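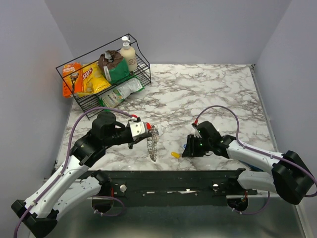
Small apartment storage: what do you do about the entry table/kitchen counter pileup?
Started by pundbridge_pat

pundbridge_pat wrote:
OK so I moved into a one-bedroom in July and it has exactly one closet and a kitchen with three cabinets, one of which is mostly pipe. I've gotten rid of a ton of stuff already (18 boxes to the thrift store, my back still remembers it) and I'm down to things I really do use. My problem now is the in-between stuff. Refills, snacks I bought for the week, the backup soap, batteries, the mail I haven't dealt with. It all comes in the door and lands on the first flat surface and then it lives there until somebody's coming over.

I bought one of those open wire baskets thinking it would be a holding area. It holds things all right. It has been holding the same things for two months.

What do you all do? I rent, so no drilling, and I'd like to stay under $50 if I can.

drawerfull wrote:
Welcome to the club. My answer is always the same and people here are sick of it: get rid of the flat surface. I used to have a console table by the door and the day I sold it the pile went away. Well, it moved to the couch for a week, but you can't sit on mail forever so I started dealing with it.

mossy_kettle wrote:
I'd go the other way from drawerfull. If you take the table away the stuff just goes on the floor, at least in my house with kids and a dog. What worked for us was giving the basket an emptying day. Ours is Thursday because trash goes out Friday morning, so I'm already walking around with a bag. Whatever is in there gets put away, eaten or tossed. It takes me maybe ten minutes and half of that is reading coupons.

Also it matters what KIND of basket. With solid bins I forget what's inside by the next day. I'm a big fan of wire for exactly that.

pundbridge_pat wrote:
See, I thought wire would help because I could see everything, but I think I've stopped seeing it. It's like the basket is wallpaper now. Emptying day is a good idea though, I might steal that.

Selling the table isn't going to happen, it's also where I eat.

harska_fan wrote:
Do you have any room beside the fridge? I had a five-inch gap in my last place and put in the Harska rolling cart, the skinny one. Best thing I ever bought for a rental. Pantry stuff on top, cleaning stuff on the bottom, and it comes with you when you move. It was a little over your budget new but I see used ones all the time.

One warning, the wheels are not great on tile. Mine made a noise like a shopping cart with a grudge. I swapped them out and it was fine after that.

drawerfull wrote:
I had the Harska too and returned it. The shelves flex if you put more than a couple of cans on them, and the lip is so low that every time I pulled it out something fell off the back. Then you're lying on the floor with a yardstick trying to get a can of beans out from behind the fridge. Ask me how many times.

harska_fan wrote:
Huh, mine never flexed. Was it the plastic one or the metal one? They look almost the same in the store. The metal one is pretty solid — I had a slow cooker on mine for a year.

drawerfull wrote:
Plastic. OK, that's fair. I didn't know there was a metal one.

quietcorner wrote:
Can I say the unpopular thing? I don't think this is a storage problem, I think it's a shopping problem. I kept buying backups of everything, and in a tiny place a backup is just clutter you paid for. So now I don't buy the next one until the one I'm using is nearly done. I write it on a list on the fridge when it gets low and that's my whole system. I haven't had a pile since spring, and I live in 375 square feet.

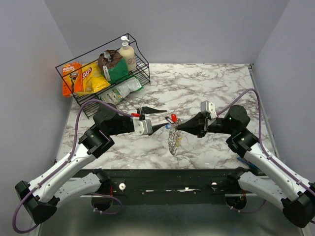

The exception is toilet paper. I learned that one the hard way and I'm not going to go into it. But shampoo, dish soap, chips, tape, all of that can wait for the next trip. The store is a ten-minute walk and it will still have soap.

mossy_kettle wrote:
That's great if you live ten minutes from a store! I'm 25 miles out and if I run out of dish soap on a Sunday night then I'm out of dish soap. Backups aren't clutter for everybody. I do agree about writing things on a list, mine's on the inside of a cabinet door so the dog can't eat it.

quietcorner wrote:
Sure, I should have said "if you're in town." Pat is in an apartment so I figured.

pundbridge_pat wrote:
I am in town, there's a corner store right downstairs, so I have no excuse at all. Ouch, but thank you.

I went and measured and the gap by the fridge is four inches. So no cart unless somebody makes one for ants.

katero_attic wrote:
Over-the-door rack! No drilling, it just hooks over the top. I've got a Katero one on the inside of my closet door and it holds all my bathroom extras plus the light bulbs. Stick a felt pad at the bottom or it bangs every time you close the door and your neighbors will hate you. Check how thick your door is before you buy, too. Mine is an old building with chunky doors and the first one I got wouldn't fit over it.

drawerfull wrote:
I'll second the door rack. I'll also say that if you get one and keep the basket, you'll just have two piles. Pick one!

katero_attic wrote:
I have both and I don't have two piles, thank you very much. The rack is where things live and the basket is where they wait. You just need a small basket. If it's full, you have to deal with it before anything else goes in.

pundbridge_pat wrote:
OK here's my plan. Door rack for the bathroom stuff, the list on the fridge, emptying day on Thursday like mossy, and the basket stays for now but only food goes in it. Mail gets opened standing up over the recycling. I'll come back in a month and tell you how badly it went.

Does anybody know if the Moussa felt pads leave marks on painted doors? My landlord is picky.

harska_fan wrote:
Mine left a little sticky stuff but it came off with cooking oil and a paper towel. Try one somewhere low first.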